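Woven Placemats and Trivets: Your Questions

I get asked the same handful of things at the Pokora market every month, so I've finally typed them up. If yours isn't covered, flick me an email and I'll add it (eventually – I'm slow in January).

Do you make everything yourself?
Most of it! I weave the rounds at home and Ignacio Villalba does the big oval table runners, as my wrists can't cope with them any more.

How much is a placemat?
They're $21 each or $121 for a set of six. Yes, I know the set saves you five bucks. I'm not much of a businesswoman.

Can I put a hot pan on one?
On the thick trivets, go for it. The thin placemats will scorch, and I've got the brown ring on my own to prove it.

Mine's gone wavy. Have I wrecked it?
Nope. Mist it lightly on both sides, pop it between two tea towels and leave a pile of heavy books on top overnight. My favourite weight is an old street directory.

Can it go in the dishwasher?
Please don't. Wipe it with a damp cloth and let it dry flat in the shade.

Will the colours match if I order more later?
Close, but never spot on. Natural fibre changes from batch to batch, and I reckon the speckly ones hide the difference best.

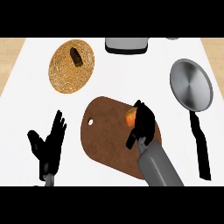 Round and golden, with darker brown and cream flecks through it.

Do you post?
Anywhere in Australia. Parcels under 600 grams go at the cheap rate, and a pair of trivets usually squeaks in.

Can I pick up instead?
Sure – any arvo after 3 pm, just text first so I can tie up the dog.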